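Kavanagh cell: gripper fault review, minutes
Simulation group and floor group, Braltbridge site, August

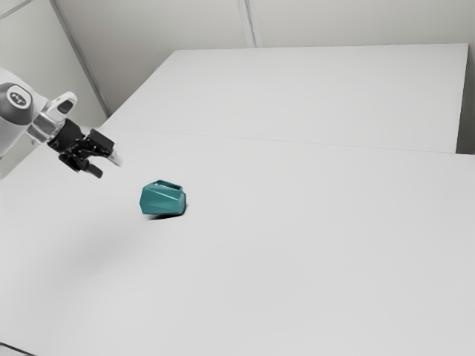 3 min read

Present: Clodagh Moriarty (chair), Aidan Fitzgerald, Dewanti Jugah, Deividas Org (minutes). Azucena Cortés joined by phone from item 2.

1. Last meeting

Minutes accepted with one change. Aidan did not say the cell was "ready for handover." He said the paperwork was ready. Corrected.

2. The fault

Dewanti went over what happened. During the upright-container task on the real arm, the gripper opened without a command while carrying a container at shoulder height. The container dropped inside the fence. No injuries. The log shows a grip command still active at the time, and the controller reported "holding" for 8 seconds after the fingers had let go. The arm carried on to the place position and released nothing.

Clodagh asked why the arm kept moving. Dewanti said the holding flag comes from the last command sent and has no link to finger position. Clodagh asked who had signed off on that. Aidan said it was in the Furnell integration notes and everyone present had initialed them. Clodagh said she would like to see her initials. Aidan to find the page.

3. The simulation evidence

Deividas presented the replay of the task in simulation: 400 runs, 2 drops. The still at the top of these minutes is from this set, with the fingers open and the teal container on its side on the table. He proposed that the drop rate is low enough to resume at reduced speed.

Clodagh did not accept this. Her points, as noted:

The simulated gripper only opens when told to. The fault is a gripper that opened when it was not told to. She does not see how any number of runs bears on that.

The table in the simulation is clean, bare and evenly lit. The one in the cell has a cable tray and a lip at the back.

The container on its side counts as a drop only if it started upright. Deividas confirmed that some runs start with it lying down, and that a still cannot tell you which kind you are looking at. Clodagh asked that stills not be passed around as evidence of anything until the run number and start pose are written next to them. Agreed, though Deividas noted that the runs were never meant to test the release fault. Clodagh asked why they were on the agenda, then. No answer recorded.

4. Supplier reply

Azucena read out the reply from Furnell. They suspect a loose connector at the wrist and suggest reseating it. They have not seen the unit. Azucena asked what the suggestion was based on and was told "experience with similar cases." She has asked for those cases in writing.

Aidan reseated the connector anyway and ran the gripper for 90 minutes with no fault. Dewanti pointed out that it had run far longer than that before the first one. The meeting did not treat the fault as fixed.

5. Fence and access

Discussion of whether the light curtain would have stopped the arm if a person had been reaching in. Aidan says yes, it was tested at install. Clodagh asked for the test sheet. It may be at Zarnenwood with the old binders — Azucena will look.

6. Decisions

The cell stays locked out. No reduced-speed running.

The holding flag is to be tied to measured finger position before power goes back on. Dewanti.

Uncommanded release to be added to the simulation as its own case, with results reported separately from the drops. Deividas.

Wrist cable to be swapped and the old one kept, bagged and labeled. Aidan.

Light curtain to be retested whether or not the old sheet is found. Aidan and Azucena.

7. Other business

Deividas asked if the demo for the Kavanagh people could go ahead using the simulation only. Clodagh said yes, provided the fault is mentioned in the first five minutes and by one of us. Aidan thought this would go badly. Noted.

Next meeting once the cable is out.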